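Posted by Nawal Naciri, Friday
Filed under: Robots at home / House rules / Laundry

Quick one because I have to be out the door by 8. People keep asking for the rules we use for laundry runs, the written ones, so I am finally typing them up. The list lives in a shared file called Fingate (don't ask, it was the first folder name free) and it has grown from half a page to something much too long. Short version below.

Background for anyone new. I do the home side of testing at Hetesby. Two arms, one head camera, ordinary kitchens and laundries. Not labs. My job is mostly writing down what went wrong and turning it into a rule that a tired person can follow.

Rule one. Clear the reach before power goes on. Not the whole room, just everything the arms can get to plus a bit. We used to say "tidy the area" and that was useless, everyone's idea of tidy is different. Now it's a walk round with a hand out at elbow height. Anything you touch, you move or you write down.

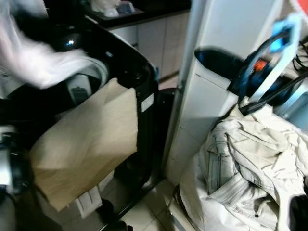

Rule two is cords, and it's the one I nag about most. A cord is a worse hazard than a wall. A wall stays put and the arm stops against it. A cord gives, then loops round a finger, then brings whatever's on the other end down with it. So anything with a lead or a handle gets looked at twice, like the blue handheld thing with the orange bit on it against the white panel, with black cables hanging down just near it. Under the current wording that either moves out of reach or goes in the log as "left in place, known". Both are fine. Leaving it out of the log is not.

Rule three. Sort out the clothes before the run. Pockets, zips, anything with a drawstring. Denim goes on its own line in the checklist because of the pockets, and because seams fool the grip sensing more than you would think. Coins in a drum at full spin, you only need to hear that once.

Rule four. Lid or door fully open, and checked by a person. Not nearly open. Benkirane draft 2 said "open sufficiently" and I crossed it out in red pen. Sufficently for who?

Rule five, slow near openings. Full speed in clear air if you must, but inside a hand's width of a rim or an edge it drops right down. I'd also like a pause before anything goes in past the rim. Got voted down on that, will try again in August.

Rule six. If one arm is working inside a pile, the other one waits or moves very slowly. This is new. The trouble is that you can't see the fingers once they're in fabric, and neither can the camera half the time, so you don't know what's been grabbed until it lifts. Could be a sleeve. Could be a sleeve and the bag.

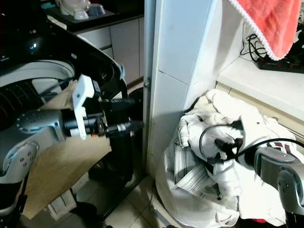 Left gripper at the mouth of the washer, right one down in the whites.

Look at the lead from the right arm there too, going over the top of the laundry in a big loop. The arm's own cable counts as a cord. It goes under rule two same as any other, and I've now added a line saying so, as three separate people told me they thought it was exempt.

Colours. Someone at Zumness wrote in to say that sorting is a laundry matter and has no place in a safety list. Fair enough. But a red thing in a white load is exactly the kind of mistake that gets blamed on the robot when it was the person who packed the bag, so there's a tick box. Tick it, move on.

Stop button. Within arm's reach of the person, not on the counter behind them, not "over there". Test it at the start of each session, every session. I have some 200 log sheets here and the stop test is the box most often left blank, which drives me up the wall.

Last thing, the log sheet itself. One page. If it's longer people make it up at the end. Time, who, what was left in place, what got caught, sign it. Pencil is ok.

Full version is item 252 in the file if you have access, if not email me and I'll send a copy when I'm back. Haven't proofread this, sorry. Comments are open and I do want to hear from anyone who's doing front loaders, our door rule was written for lids and I don't think it carrys over.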